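How I budgeted for our hand-held grippers (and what I'd do differently)

Posted 3/18/22

I've had a few people ask me how to plan a purchase of hand-held grippers when you've never bought any before. I did it last year for a small group, with a small pot of money, and I got about half of it right the first time. So this is the long version of what I've been typing into emails. If you already have an arm and just need something to collect grasping data with, most of it should apply to you too.

Small everyday objects on an ordinary table, that's the bulk of what we do:
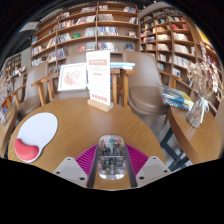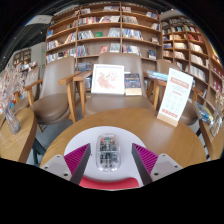
Step 1. Write down what you'll pick up before you look at any catalog.

I mean an actual list on paper. Mugs, pens, books, a computer mouse, whatever it is. Next to each one put the width at the spot where you'd grab it, and whether it's slick. I skipped this and went straight to comparing prices, and I very nearly ordered a set with an opening too narrow for half of our stuff. The list took me one afternoon once I finally sat down with it. Measure things, don't guess! I guessed on a soup can and I was way off.

Step 2. Get two quotes and make them match.

I asked Baert and Ondine for the same thing in the same words: two grippers, fingers fitted, pads fitted, camera mount included, shipping included. The first time around I'd let each of them quote their own way and I couldn't compare anything (one had left out the mounts and the other had put in a carrying case I didn't want). Baert came in at $577 per unit with everything on it. Ondine was cheaper on the sticker until I added the mounts back in, and then it was close enough that I went by lead time instead. Ask for the lead time in writing. Mine slipped anyway, but at least I had something to point at.

Step 3. Put the pads on their own line.

This is the one I really got wrong. I treated finger pads like they were part of the gripper, and they're more like printer ink. Ribbed soft pads get grimy, then they start to peel at the corners, and you want the whole set changed at the same time so both sides grip alike. I now put aside $100 per gripper for pads and spare fingers and I don't let anybody borrow from it for something else. Screws come out of that money too. Buy a bag of the right size on day one, you will drop them.

Step 4. Plan for the boring gear.

Here's what I had to go back and ask for, all of it after the first order was approved:

Memory cards, more than you think
A second charger
Batteries
A hard case for each gripper
Hex keys (ours walk off constantly)
Storage for the recordings

The storage was the big one. We filled more than 100 hours of video well before I expected to, and I had budgeted for one drive. Work out how much an hour takes up on your camera, multiply by what you hope to record, then double it – you'll want a backup copy and you'll record more than you planned.

Step 5. Budget for places and objects, too.

If everything you record happens on one bench, you've paid for a lot of footage of one bench. I set up a small line for getting out to other rooms, which for us meant parking, a snack run, and a bin of objects to carry along. Ours has 17 things in it now and most came from a thrift store. Check ahead about using the space and bring your own objects so you're not relying on what's lying there.

Step 6. Order one first.

I know, it feels slow. But we ran our first gripper for the Flinarham project for a few weeks before buying the second, and by then I knew I wanted a different grip on the handle and longer fingers. Skitenness, our newer project, got the better version because of that. If your money expires at the end of a budget year like ours does (June, for us), count backward from there and get the first one on order early enough that you still have time for the second.

My sheet for this is nothing fancy – one row per item, one column for the quote, one for what we really paid, and a notes column where I complain. I'd start the "really paid" column from the very first purchase. I filled mine in later from a shoebox of receipts and I still can't make two of them match.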